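Automating bin emptying and paper sorting at the Skaltham site: effects on working practice

Project report, Work and Technology module
Author: Yaroslav Pylypenko
Supervisor: Renato Macapagal

1. Background

Plosach runs an office services contract at Skaltham. The contract covers desk clearing, waste collection and first-stage sorting of paper before it goes to the baler. Until last year all of this was done by hand by a day team of 13 people. The firm is now preparing two robot arms to take over part of the sorting work, namely opening small bins, removing items that do not belong with paper and tipping out the rest.

The arms are not programmed step by step. They are trained from recordings of people doing the same task with hand-held grippers, which have the same finger shape as the grippers fitted to the arms. Three members of the day team have moved to this recording work. The project looked at what that move changed for them and for the colleagues who stayed on the floor.

2. Method

I spent 11 shifts on site in February, split between the recording room and the sorting floor. Notes were taken by hand during the shift and typed up the same evening. I interviewed the three recording staff, both shift leads and the engineer from Ondel who maintains the grippers. Interviews took place in the break room and were not audio recorded, at the request of the staff.

I also had access to the task sheets used in the recording room. Each sheet gives the starting layout of the objects, the end state and a list of faults that cause a recording to be rejected. I did not have access to the training software or to any results from the arms.

3. The recording work

The target at the time of the study was 3,000 accepted recordings for the bin task. A recording begins with the objects set out as on the sheet and ends when the operator puts both grippers in the rest position. Between recordings the operator resets the table. Resetting is not counted towards the target and does not appear in the daily figures, although in my notes it often took longer than the recording itself.

The sheets for the bin task vary the position of the bin, the amount of paper and the position of small coloured balls, which stand in for unwanted items. In some layouts the bin is upright and in others it is on its side. Operators said that the sideways layouts were harder, as the bin rolls if one gripper touches it before the other is in place.

Common reasons for rejection were:
- a finger or sleeve touching an object directly
- a gripper leaving the view of the cameras
- a pause of more than a few seconds
- an object falling off the table

The pause rule caused the most complaint. On the sorting floor a worker stops to look at an unfamiliar item before deciding where it goes. In the recording room the same stop leads to a rejected recording. One operator described learning to plan the whole movement before starting and then carrying it out without looking twice.

4. Findings

4.1 Physical load

All three operators reported less back and shoulder strain than in their former job. They lift nothing heavy and do not push trolleys. Two reported new discomfort in the wrist and at the base of the thumb. The grippers are held for the whole recording and closed by squeezing, and the cables pull slightly to one side. The Ondel engineer had moved the cable exit on one pair after a request from staff, and a second pair was due to be changed.

4.2 Skill

The operators' knowledge of paper waste is used less than I expected. The sheets were written by the project office, and the first set contained only clean, flat sheets of paper. The operators pointed out that real bins contain crumpled and stained paper, and the sheets were changed. This was the only case I found in which floor experience altered the task. There is no regular route for such comments; this one was raised in conversation with a shift lead.

4.3 Pace and control

On the floor the pace is set by the arrival of trolleys, and the team shares out the work among themselves. In the recording room each operator works alone at a table and the accepted count is shown on a screen by the door. Shift leads said the screen was for planning only. The operators treated it as a measure of their own performance, and one asked for it to be turned off.

4.4 The remaining floor team

The floor team has been reduced to ten and the volume of waste is unchanged. The Wednesday collection, the largest of the week, now runs past the end of the shift more often than not. Staff on the floor had been told that the arms would handle the small bins, but had no start date. Several regarded the recording staff as having the better job. The recording staff were less sure, as their posts end when the target is met.

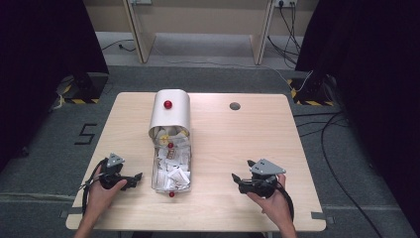 Figure 1. Bin task with paper and red balls, bin on its side, operator holding both hand-held grippers.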